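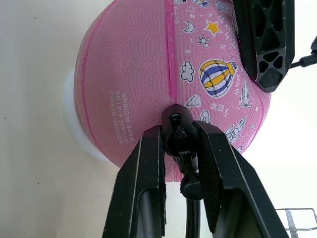
Inflate 4-6 lbs, Made in China.

10/1/21

Comprei em maio um lote de papéis de um antigo concessionário, o Lambrakis, e só agora acabei de os arrumar. Vinham numa caixa de cartão com a tampa colada com fita castanha, já sem cola nenhuma. O vendedor anunciava "documentos de automóveis antigos" e pouco mais. Paguei por ela o que costumo pagar por um catálogo em bom estado, por isso o risco era pequeno.

A maior parte são folhas de obra da oficina, presas em maços com arame. O Lambrakis vendia os Vukenen, primeiro só as carrinhas e depois também o 800, que foi o único ligeiro da marca com alguma saída por cá. Quem me lê há mais tempo sabe que tenho uma fraqueza por esse carro. Não tenho nenhum, nem tenho garagem onde o meter, mas guardo quase tudo o que aparece em papel.

As folhas de obra são mais interessantes do que parecem. Têm um cabeçalho impresso a azul com o desenho da fachada, a matrícula, os quilómetros e uma descrição do trabalho escrita à mão. A letra muda a meio do segundo maço. A primeira é redonda e fácil de ler, a outra é muito inclinada e abrevia tudo. Levei algum tempo a perceber que "af. trav." era afinar travões e continuo sem saber o que é "v. c/ folga d.", que aparece em várias folhas seguidas. Pode ser volante com folga à direita. Se alguém trabalhou em oficinas nessa altura e reconhece a abreviatura, a caixa de comentários está aberta.
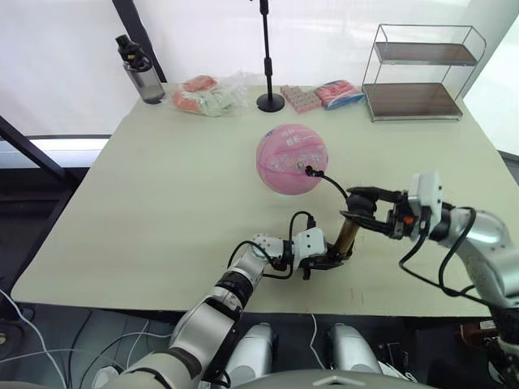 A vareta cor de latão segura pelas duas pinças, com a ficha preta encostada à bola.

Junto com as folhas vinha uma tabela de preços de pneus Flilside. É uma folha dobrada em três, de papel grosso, com as medidas à esquerda e os preços à direita. Alguém riscou uma coluna inteira a lápis e escreveu por cima os valores novos. Nas costas há um carimbo do Lambrakis, torto, e uma conta de somar que não bate certo. Conhecia a marca de anúncios em revistas, mas nunca tinha visto uma tabela para revendedores.

O melhor do lote, para mim, é o livro de revisões de um 800. Não está completo: faltam-lhe as primeiras páginas, onde estaria o nome do comprador, e a capa foi substituída por cartolina verde. Tem os talões das revisões gratuitas ainda agarrados, o que quer dizer que o dono não os usou ou que a oficina se esqueceu de os arrancar. Os restantes estão carimbados até certa altura e depois param. O carro pode ter mudado de mãos ou ido para outra oficina. Procurei uma folha de obra com o mesmo número de quadro e encontrei 2, ambas por causa do carburador.

Há ainda um folheto do 800 que eu já tinha, mas noutra impressão. No meu, o carro da capa é cinzento e está virado para a esquerda. Neste é bege e as jantes são diferentes. O texto interior é igual palavra por palavra, incluindo a gralha na página dos equipamentos, onde se lê "limpa pára-brisas de duas velociades". Pelo número no rodapé, o bege é o mais recente. Ninguém corrigiu a gralha entre uma edição e a outra.

Quanto ao sítio, o stand ficava em Fekham, na rua que desce para a estação, e a oficina tinha entrada por trás. Passei lá no outono. O edifício existe, está dividido em lojas, e no rés do chão há uma de colchões. A fachada do cabeçalho reconhece-se bem pelas janelas de cima, que são em arco. A montra foi toda refeita. Do lado da antiga oficina ficou o portão de correr, pintado de castanho, e o chão da rampa tem as ranhuras em espinha que se faziam para os carros não patinarem. Perguntei na loja se sabiam o que tinha ali estado antes e disseram-me que fora um supermercado.

Sobre a arrumação: tirei os arames todos, que já tinham manchado as primeiras folhas de ferrugem, e pus cada maço numa capa de papel sem ácido. Não separei as folhas por carro, embora me tenha apetecido. Deixei-as na ordem em que vinham, que é quase sempre a da data - há um maço trocado, mas pode ter sido quem vendeu a caixa. Ao todo são nearly nada menos do que eu esperava.

Deixei de fora as facturas de electricidade e os recibos da água, que também vinham na caixa. Estão num envelope à parte e ainda não decidi o que lhes fazer. Havia também um calendário de bolso da Flilside, sem interesse especial, e uma chave pequena sem etiqueta, talvez de um armário.

Vou digitalizar o livro de revisões e a tabela dos pneus nas próximas semanas. As folhas de obra demoram mais, são perto de 200 e têm matrículas e moradas que prefiro tapar antes de pôr seja o que for na página. Quem tiver um Vukenen que tenha passado pelo Lambrakis pode mandar-me a matrícula por email e eu vejo se aparece. Já fiz isso para um leitor, com um carro de outra cor e outra terra, e não apareceu nada.

Continuo à procura do manual de oficina do 800, o volume 3, que trata da parte eléctrica. Tenho os dois primeiros. Aceito fotocópias, desde que os esquemas se leiam - os que circulam na internet estão cortados na dobra e falta-lhes metade da caixa de fusíveis.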